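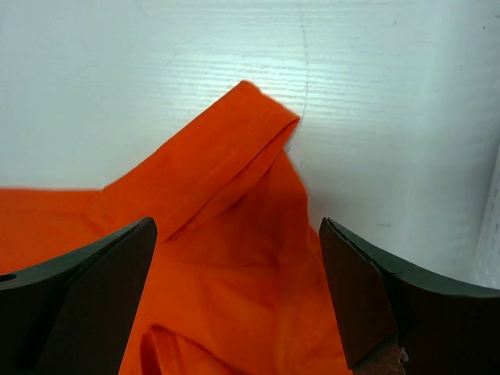
August – by the Furlow Stitch Letter staff

The owner of Ziletti, a mending shop on Figueiredo Street, has been fixing clothes since 2000, and she still lights up when you hand her a torn cuff.

"People throw out a shirt over a two-inch rip!" she told us, threading a needle while she talked. "I can close that before my coffee's ready."

Last winter she took in 114 coats – her best season yet – and she remembers plenty of the linings. Her favorite job is a worn hem, done by hand with a slip stitch. "You take tiny bites of the cloth and don't pull. Pulling is what puckers it."

Her beginner class fills up fast, and after sitting in on one we can see why. Everyone went home with a hem they'd sewn themselves! She's adding a second evening, starting at 6:30.

"Bring something you love wearing," she said. "You'll be more patient with it."

Recent items
Sasus thread swap returns
Darning socks on a lightbulb
Which needle for denim?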